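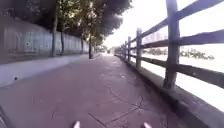

SKAVDALE, 17 February 2026 – A walking robot built in a shared workshop is out on the lakeside path, and the people who made it would like you to build one too. The Skavdale Open Workshop today released the full plans for Drurkeck, a four-legged machine that its members designed, printed, wired and argued over across 11 months of evening sessions.

The release includes printable body parts, wiring diagrams, a parts list, the walking software and a 388-page build log. Everything is free to download, change and share. The log is long because the group left the mistakes in, including a full chapter on the hip joint that had to be redesigned 6 times.

"I came in to fix a bread maker and ended up doing knee brackets," said Rebecca Carbone, who drew most of the leg parts. "I'd never used a CAD program before. By the end I was dreaming in hole spacings, and I mean that in a good way!"

Drurkeck began as a bench project with a single leg bolted to a scrap board. The second leg followed quickly, and the other two waited while the group learned to make its own motor mounts. The current body has white front parts and a dark shell section, all printed on the workshop's two machines. The shell comes apart with one hex key, so a builder can get at the battery and the main board without taking off the legs.

Outdoor walking is the part the team is most excited about right now. The workshop floor is flat, and a robot can get away with a lot on a flat floor. The waterside path gives it more to work with: cracked pavement, a low curb wall along one side, a concrete ledge with a timber fence along the other, and deep shade from the trees giving way to hard glare off the water. The camera mounted on the robot looks out over its own front end, and the path-following software uses that view to find the edges of the walkway.

"Cracks are wonderful for us," said Vidar Løken, who wrote the path-following code. "They're dark, they branch, and they look a lot like an edge if your program isn't careful. The bright end of the path is another good problem. We turn the exposure down and lose the shade, we turn it up and lose the fence. There's plenty left to do there, and I'd love for someone to send us a better idea."

The gait settings in the release are the ones the team uses outside. Builders can change step height, stride and speed in one plain text file. A person walks with the robot on every outing, carrying a stop switch, and the guide asks anyone building at home to do the same.

Parts for the robot came to 3000 dollars, with the leg motors taking the biggest share. Annelore Kettler, who kept the parts list, has marked which items can be salvaged or swapped – the power board, for one, came out of a retired floor scrubber.

The workshop will hold build nights for newcomers through the spring. The first sessions cover printing and cleaning up the leg parts, and no experience is needed. Tools are on the wall, and there is usually soup.

Files and session times are on the notice page of the Skavdale Open Workshop. Press questions and requests to see the robot walk can go to Jörg Rathjen at the workshop desk.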